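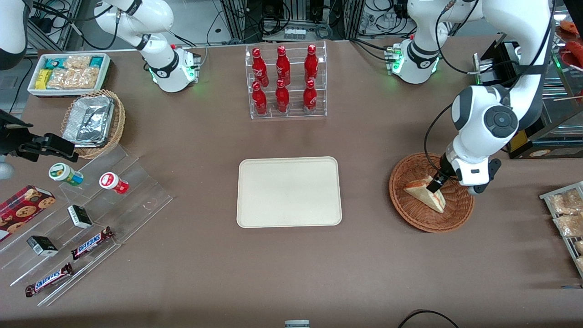
Dasau Round Bread and Sandwich Basket

Item 2587
Shop > Counter and Display > Baskets > Round

A basket is a bowl with holes in it, and we have been selling them long enough to have strong feelings on the subject. The Dasau is the one we would take home. Several of them have in fact gone home with us, which is why the stock count is never right in December.

Woven wicker, round, brown, with a flat base and a rim thick enough to grab. It was drawn up for bakeries and sandwich counters, where things get reached into all day by people who are thinking about something else.

What it's good for

Wrapped sandwiches, rolls, muffins, bags of chips, fruit that needs to look more expensive than it was. The sides are low enough that a customer can see what's in there without leaning over and breathing on it. Triangular sandwiches stand up well against the curve of the wall if you pack them point up. If you pack them point down they will fall over by mid-morning and you will have a pile. Some shops like a pile.

It does not do soup. We had a letter.

What it's like to live with

New wicker creaks. It stops after a week or so, or you stop hearing it. The basket also smells faintly of hay when you open the carton, and this goes away faster if you leave it out overnight with nothing in it.

The weave is tight on the base and more open up the walls, so crumbs tend to collect at the bottom edge. Turn it over above the sink, give it a smack, and most of them leave. A dry pastry brush gets the rest. For sticky spots use a damp cloth and dry it right away. Please don't put it in the dishwasher. It comes out the shape of a hat.

Anything unwrapped should sit on a liner. The Pacheco cotton liner fits with a bit of overhang and goes in a regular hot wash. Parchment is fine too, and cheaper, though it has a way of ending up in the bag with the bagel.

Specifications

Material: woven wicker, clear food-counter finish
Color: brown (one brown, the one you see)
Shape: round, flat base
Handles: none
Liner: sold separately, see below
Load: sandwiches, yes. Canned goods, one layer. Cats, at your own risk
Carton: nested, 20 to a carton

Each basket is woven by hand and they vary. Two from the same carton will be a little different in height, and if you line up a whole row you'll notice, and then you won't be able to stop noticing. We suggest staggering them.

Choosing between this and the others

We carry three round baskets and get asked about it a lot, mainly by people who have already bought the wrong one.

The Dasau is the middle one. It holds a lunch rush's worth of one kind of sandwich, or a morning's worth of three kinds of muffin if you are tidy.

The Gradow is deeper and has handles. Buy it for baguettes, or if you carry your baskets from the kitchen to the counter full. It hides short items completely, so a Gradow with six cookies in it looks like an empty Gradow.

The Driretti is shallow and wide and very good-looking. It takes up a lot of table. Owners of small counters tend to order it, love it, and send it back.

If you're still stuck, measure the spot where it's going, then measure again with the register, the napkins and the tip jar where they really live.

Ordering

Single baskets ship from stock. Full cartons ship flat rate anywhere we deliver by truck. If you want more than 429 baskets we will need to talk to the weavers, who do not like to be hurried and have told us so.

Returns are accepted on clean, unused baskets. We check. A sesame seed is evidence.

Goes with

Pacheco cotton liner, round, natural or stripe
Clip-on price holder, fits rims up to the thickness of a thumb
Paper sandwich wedges, box of 2000 (you will use them faster than you think)
Tilt stand, wood, for showing off

Questions we get

Can I stack them full? You can stack them once.

Does the color fade? In a sunny window, yes, on one side. Give it a quarter turn when you remember.

Is it the same basket as last year's? Same weave, slightly thicker rim. The old liners still fit.

Do you make it in square? No. Wicker can be talked into a square, but it sulks at the corners and that's where it splits. We stopped carrying them.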